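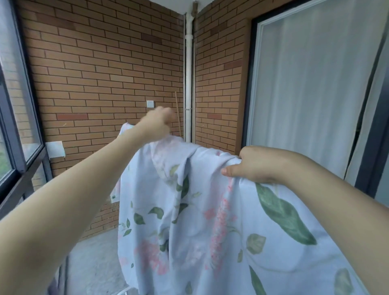 Marianna Jasińska wrote under last week's notes that she still didn't see why cloth gets a whole unit of its own. A mug has a pose, she said, six numbers and you're done, so why can't we fit a box to the towel and plan on that?

Great objection, and it's the best way into today's material! Six numbers are enough for a mug because the mug keeps its shape when you move it. Lift a bedsheet by two points and every other point goes somewhere you didn't command. The box you fitted a moment ago now describes a different thing. So we need another kind of state, and most of this unit is about picking one that a planner can live with.

Unit 4: State and grasp planning for large cloth
Course notes, Canden Robotics Software track

4.1 What the perception node has to give us

For hanging a sheet over a rack, the planner in our Belivero stack asks for surprisingly little:

top edge: a polyline, at most 18 points
grasp points: left and right, each with a confidence
rail line: where the support is, even if the cloth covers most of it
free hem: any stretch of edge we believe is hanging loose

Look at the rail line for a second, because it's my favorite part. As soon as the sheet goes over the rack, the rack mostly disappears from view. A detector that runs fresh on every image will lose it exactly when the planner needs it. So the rail goes into memory: estimate it early, keep it in the world frame, and only update it when enough of the white rail is showing to trust the fit. Thulani Le Roux's solution to the first assignment does this in 11 lines and it is lovely - read it before you write your own.

4.2 Printed fabric

Flowers and leaves are a gift and a nuisance at the same time. The gift is texture: feature tracking works well on a print, and you can follow a blossom through a fold much better than you can follow plain white cotton. The nuisance is that an edge detector fires on every dark leaf. If your top edge suddenly takes a detour down the middle of the sheet, plot the raw edges first. It's nearly always a leaf.

Shadows in creases do the same thing. Use depth to vote them out where you have it. A true edge has a jump behind it, and a crease usually has a slope. 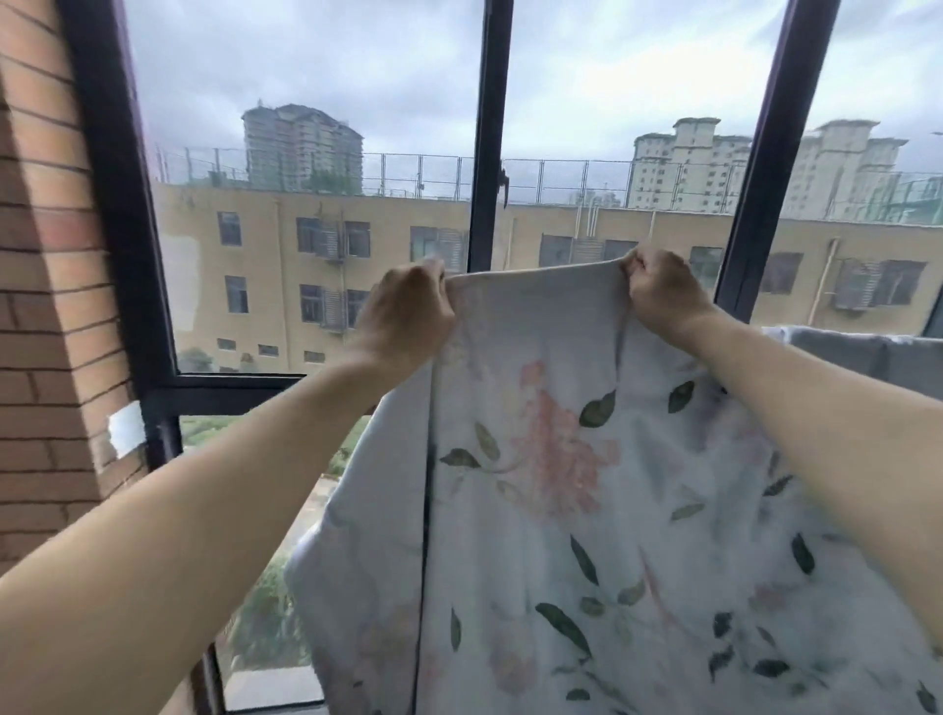

Why don't we plan with a full cloth simulation?
We do use one, offline, to score grasp pairs and to tune the sag model. Inside the loop it's too slow for our controller, and its errors grow quickly once the fabric touches something. The two-point sag model is crude, but it can be corrected from every new observation.

4.3 The sag model

Treat the top edge between the two hands as a hanging curve. Inputs are the hand positions and the length of cloth between them, so you get a curve and its lowest point almost for free. One hand higher than the other is fine, the curve just tilts.

The planner then needs the lowest point to clear the rail before any forward motion starts. Raise both hands, or move them apart, or do a bit of each. Moving apart flattens the curve nicely, but watch the tension limit! Going past it pulls the fabric out of the weaker pinch, and then you are back to searching for a corner.

4.4 Bright windows

Test your segmentation against glass. A pale sheet in front of a cloudy sky has very little contrast along the top, and auto exposure makes it worse. Lock exposure on the cloth region, and lower the confidence of any edge point whose background is sky. Birger Backlund's branch in the Usutberg repo has a working version, though the config names changed in July, so check the readme.

Lab task

Run the planner on the 14 recorded sequences in the Maluleke folder. For each one, save the predicted low point and the tracked low point, and plot both over time. Pick your worst sequence and write a short paragraph on what went wrong in it. I'm much more interested in that paragraph than in your average score.

Sequence 9 has a dropped hand pose near the end. Leave it in.

Questions to Anathi Rampersad or me, lab opens at 10 a.m.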